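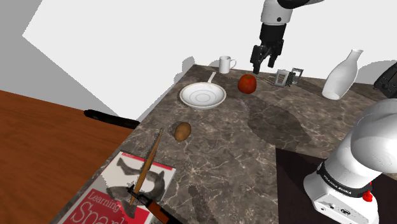 Robot arm and red apple over a dark countertop, computer rendering.

The Weight of a Supporter Scarf

Sareck knits scarves for football clubs too small to interest the big suppliers. Its standard model is 200 centimeters long with the fringe and is made of acrylic yarn on a double-bed machine. The crest is knitted in, so the back shows the same pattern in reversed colors. Printed scarves cost less, but the ink cracks along the fold.

The smallest order is 50 pieces. Covimbridge, whose home ground holds 1519, orders twice a season and takes its second delivery in December. The club changed its blue last year, and the dye house at Gemorell needed 2 trial batches to match the new shade under floodlights. Daylight matching had given a color that looked purple at night games.

Michiels, the yarn supplier, also sells a wool blend. It is warmer and holds its shape at the neck, but small letters blur once the surface begins to felt. Sareck limits text on wool scarves to the club name and founding year. Players' names are offered on acrylic only.

Wash at low heat, inside out, and dry flat.

Last updated: July 30, 2022
Filed under: Fan Gear, Knitwear
Contact us | Copyright 2022, all rights reserved | Back to top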